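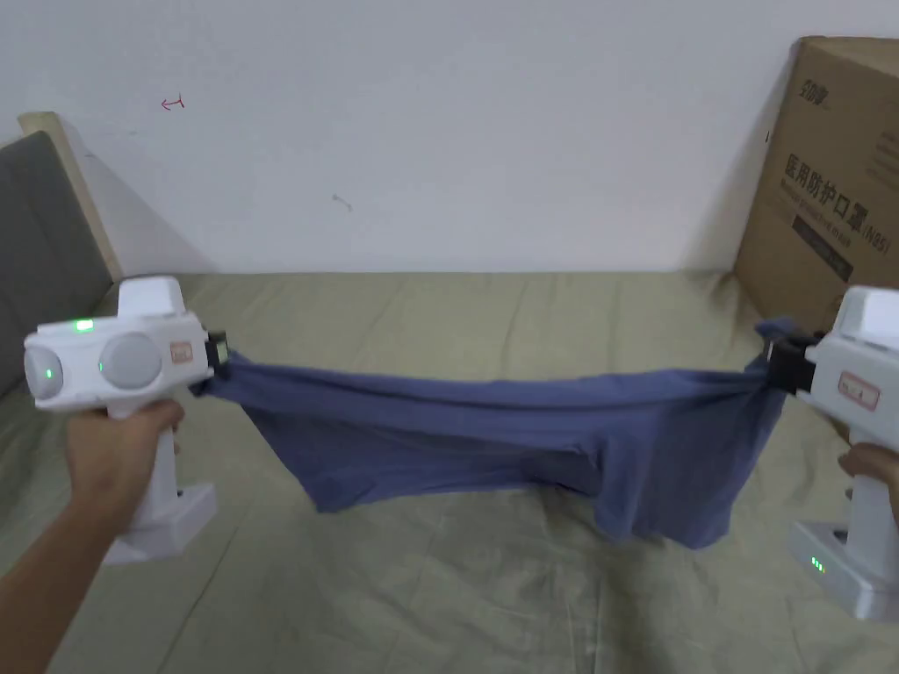
Folding is our subject for this second part of the Toltine module, and I know a good many of you were hoping for something with wheels! Cloth is harder than it looks, because it never sits the same way twice. When you lift a garment with a gripper in each hand, as we do on the bed, the top edge stays fairly straight between the jaws while the rest sags and drops into folds, and your program will have to cope with all that drooping. Spend a little while just lifting and lowering before you worry about folding anything.

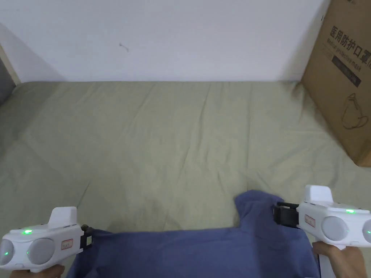 Notes by Yatziri Meléndez, Radach workshop, handout 2

Each pair will record 18 folds, and please don't rush them. Keep a hand on each handle, bring both jaws in from the sides, and look at the creases in the sheet as well as the cloth – the green and the blue are easy enough to tell apart, but a wrinkle is a wrinkle to a computer. Swap over after nine, or sooner if your wrists ache (mine always do). Allow some 15 minutes for writing up, and put down the muddled attempts too, as we'll want them in May when we start on the Seo exercises.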